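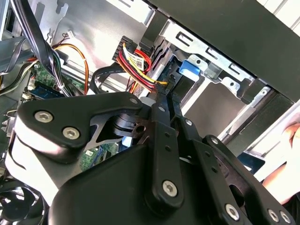 Aberto por Halina Kaczmarczyk em 30 de março de 2022 - Fila: Célula de desmontagem Melis - Estado: em análise

Sintoma: na extração do suporte de disco, a garra para com o erro 212 (força lateral acima do limite). Ocorreu em 27 ciclos, sempre na aproximação à gaveta metálica. Com a caixa do computador vazia, o erro não se reproduz.

Verificado até agora: calibração do punho refeita, sem efeito. Firmware Golline reinstalado, sem efeito. O registro mostra o pico de força antes do fechamento dos dedos - a garra toca em algo no trajeto. Suspeita: o chicote da fonte, que o modelo de colisão não inclui. 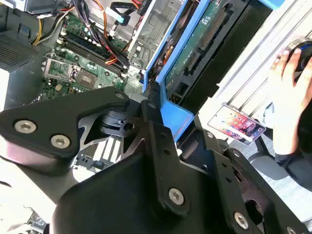 O trajeto atual desce na vertical e só depois corrige para a direita. O ponto de preensão é a lingueta azul do suporte, e as barras de articulação da garra chegam a ela muito perto da gaveta. Reijo Rissanen propõe entrar inclinado pelo lado da placa-mãe, com velocidade reduzida.

Segurança: o erro 212 não corta a potência dos eixos. Até nova ordem, ninguém põe a mão na caixa sem acionar a parada de emergência.

Pendente: Định Thân inclui o chicote no modelo de colisão e repete o teste. Se o erro persistir, escalar para a Jaltier com o registro completo.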